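Search this notebook
Enter keywords

2/15/23 — grasp planner, brush and bottle set

Morning went on the segmentation mask and I want to write it up while it's fresh, as Renji is picking this up when I go over to Fokirbridge and he shouldn't have to reconstruct it from my commit messages (which are, I admit, mostly the word "tidy").

The trouble we've been chasing since last week is the planner choosing a perfectly reasonable grasp on the wrong part of the brush. It fits a long box round the whole thing, takes the middle of the box, and closes there. On a brush the middle of the box lands near the neck, where the plastic narrows and curves, and the fingers come down on a slope. Araba's suggestion was to stop treating each object as one lump and let the mask come back in two pieces whenever the colour changes sharply along the long axis. I was doubtful, I'll own up to that, but she had a rough version running before lunch and it is a good deal better than what I'd been nursing along.

So the order in Opoku is now: wrist image in, mask, split along the axis if the colour step is big enough, score each piece for width and flatness, then pass the best piece to the approach planner. The split threshold lives in the config as split_step and I have left it at 462 for the time being. It used to be 608, and at that value grey bristles and a grey neck came out as one piece with the handle tacked on, so please don't put it back without asking me or Araba first.

I ran the approach with the descent held at the standoff height, fingers open, so that we could look at what the planner sees from there before letting it commit. 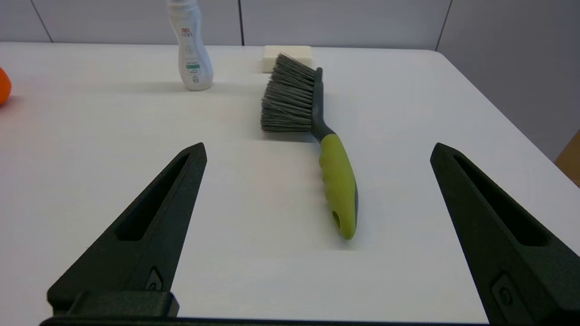
Wrist view at standoff, fingers open. Handle end towards the gripper base, bottle and white block behind.

The thing to notice is that the brush sits nearer the right finger. The planner had reported itself centred! I went back through the log expecting a calibration slip, and I don't think it is one — the goal pose was taken from the centroid of the full mask, bristles included, and only the grasp width came from the handle piece. Two bits of code, two different ideas of where the object is. The bristles flare out to the left, so the full mask gets tugged that way and takes the goal pose with it. I've changed plan_approach so that it takes the chosen piece and nothing else, and Esi has kindly read it over and found a sign error in the yaw term that I would have been hunting until April.

The second matter is the white block. The bristle tips overlap the front of it from this angle, and with white on a white table the segmenter has very little to hold on to. In the mask I saved, a bit of the block's lower edge had joined on to the bristle piece. It does no harm to a handle grasp, but it will do plenty when somebody asks for the block. Depth ought to separate them, only our depth at the far side of the table is poor and I don't much trust it. Adom thinks we could take a second view from further over before planning, at the price of a slower cycle. I'd like to try it on this layout first, as the bottle and block have a stretch of clear table between them and we'd know quickly whether the masks were coming apart as they should.

Also, collision checking. The bottle was going in as a cylinder, and it's a slightly waisted thing, so that's generous in the middle and fine everywhere else. I've left it. What did need attention was the timeout: the sampler was giving up at 2000 iterations and handing back its last candidate with no warning at all, which I found rather alarming. It now raises, and Clerkalance writes the reason into the run record.

Not done yet: any closing of the fingers with the new goal pose. I wanted the log replay to agree first, and it now does on the saved frames, but a replay is only a replay. Renji, if you get to it before me, start with the speed scaling low and keep the layout the way it is, please.

To do
- repeat with the handle turned away from the gripper base
- ask Ama whether Pirnstead still have the old depth filter, and whether it was any good
- second view for the block (Adom)
- rename split_step to something a stranger could understand
- write a test for the yaw sign, with Esi's case in it

Questions about this notebook: ask Araba Zakaria | © Opoku project notes | Back to top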